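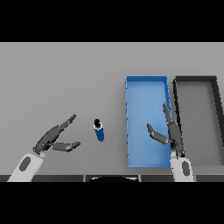
I have been going back and forth between two hands for weeks now, and I finally have enough opinions to fill a post. The short version is that I started out sure I wanted a plain two-finger gripper on both arms, and I am ending up with jointed fingers, at least in simulation, and I'm pretty happy about it! The task is the dumbest one I could come up with. There's one little blue bottle with a black cap standing between the left hand and a blue bin, with a gray bin on the far side of that, and the bottle has to end up in whichever bin I ask for. Put it like that and it sounds like an afternoon. I've run it 500 times per hand and I'm still learning things.

Some background for anyone who came here from the soldering posts. The controller is Trutonance, which is a small package I've been using since April, and the two hands are both models I got from other people. The simple one is the Stirkitz, a parallel jaw with flat pads. The fancy one is the Zallau, with jointed segments and a shorter digit that works a lot like a thumb. Both of them bolt onto the same white forearm in the sim, so swapping is a matter of changing one line in the config and waiting for everything to reload (long enough for toast, not long enough for coffee).

I began with the Stirkitz because I assumed it would win. Two flat pads, one number to control, close until you feel something. And on a good approach it's great! It grabs the bottle square and the bottle doesn't budge. The trouble is the approach. A bottle that small and that upright wants to be touched on both sides at the same moment, and if one pad gets there early the whole thing goes over and rolls. Once it's lying down the flat pads have to come at it from a different angle, and my planner gets confused about which way the cap is pointing and sort of hovers there, thinking about its life choices. I spent an entire evening watching it hover.

The Zallau is sloppier and I love it for that. The long finger comes in on one side, the thumb comes in lower on the other, and because the segments bend a little when they touch, an early contact is more of a nudge. The bottle scoots over and then the thumb catches it. It looks terrible in slow motion — real first-day-on-the-job stuff — but it ends up holding the bottle way more often than I expected. Out of my last batch of 190 runs with the bottle placed at random spots, the Zallau dropped or missed 5. I'm not going to print the Stirkitz number for the same batch because I found a bug in how I was placing its wrist, and it wouldn't be fair. I'll rerun it.

What I didn't see coming was how much the bins would matter. I had been thinking of them as the easy part. But the left arm picks up the bottle, and the right arm tends to be parked over by the bins with its fingers spread, and there's a lot less room over there than you'd think. If I send the left hand to the blue bin while the right one is still waiting above it, the planner either takes a ridiculous detour or gives up. My fix for now is a rule that the right arm backs off before the left one crosses the bin wall. It's ugly, and it costs me a couple of seconds per run, but it works. The better answer is probably a handoff, so the left hand passes the bottle across and never has to reach that far. I've gotten a handoff to work 2 times in a row, and I yelled loud enough both times that my neighbor knocked.

The gray bin has its own quirk. I set it at a slight angle to the blue one so the gap between them gets wider toward the back, and that turned out to be a nice little test. With both bins perfectly lined up, I could get away with a lazy drop position that was just the blue one shifted over. With the angle in there I have to compute it properly, and that's how I discovered that Trutonance rotates things about the corner of an object and I had been assuming the center. It says so in the docs. I had read that page. I had even highlighted it.

Tamsin Park asked in the comments last time whether the camera view makes a difference, and yes, a big one! I'm using a view from up near where a head would be, looking down at the table, so you get both forearms coming in from the bottom. It's easy for me to read and it's decent for the tracker, but a finger can hide the bottle right at the moment of closing. I tried adding a wrist camera on the left arm and the grasp got better right away. It also made everything run slower, so for the big batches I leave it off.

Tươi Ông sent me a patch that softens the finger joints as they close, and I've been running with it since yesterday. Softer fingers mean fewer tipped bottles, but the grip sags a bit on the way over to the bin. I think there's a sweet spot where the joints start out soft and stiffen once there's contact on both sides. If anybody has done this with the Haddad controller I'd love to compare settings, since I hear it lets you set stiffness per joint and mine makes me do the whole finger at once.

Next up is the Stirkitz rerun with the wrist bug fixed, same bottle, same bins. After that I want to try starting with the bottle on its side on purpose. I'll post the config files along with the numbers when I have them, and if you want the current messy ones, leave a comment and I'll send them over.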